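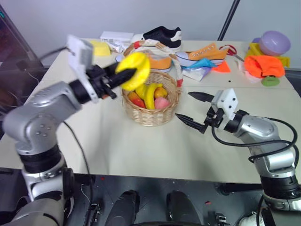

The survey of the earthwork at Trarolby took two seasons and covered 3,254 square metres of the spur. The site had been recorded as a stock enclosure since the first county mapping, and the archaeologist who directed the work for Plovis, a small heritage consultancy, did not expect to change that.

"The bank was the wrong shape for stock," she said. "It stands highest on the side facing the river, where the slope is already steep. You would not spend labour there to keep cattle in."

Magnetometry in the first season showed a ditch outside the bank, 54 metres long on its northern arm, with a break at the east end. A trench was opened across the break in June. It exposed two post pits cut into the clay and packed with stone.

"We call it a gate because that is the simplest reading," she said. "It could be a later repair to the bank. The packing stone is local and the pits gave us no dating material, so I would leave it open."

The fill of the ditch was more useful. The team recovered 328 sherds, nearly all from the lower fill – coarse grey ware, unglazed, with some sooting on the outer faces. The same fabric is known from the kiln site at Sivon, further down the valley.

Asked whether the pottery dated the bank, she was cautious. "It dates the silting. The ditch was open when the pots went in. How long it had been open is a separate question."

Ploughing has levelled the southern arm, and the colour of the soil is now the only trace of it in dry weather. The northern arm is under rough pasture and in stable condition, apart from rabbit damage near the track to Were. She has recommended that the fence be moved outward to take in the ditch. The report is with the landowner.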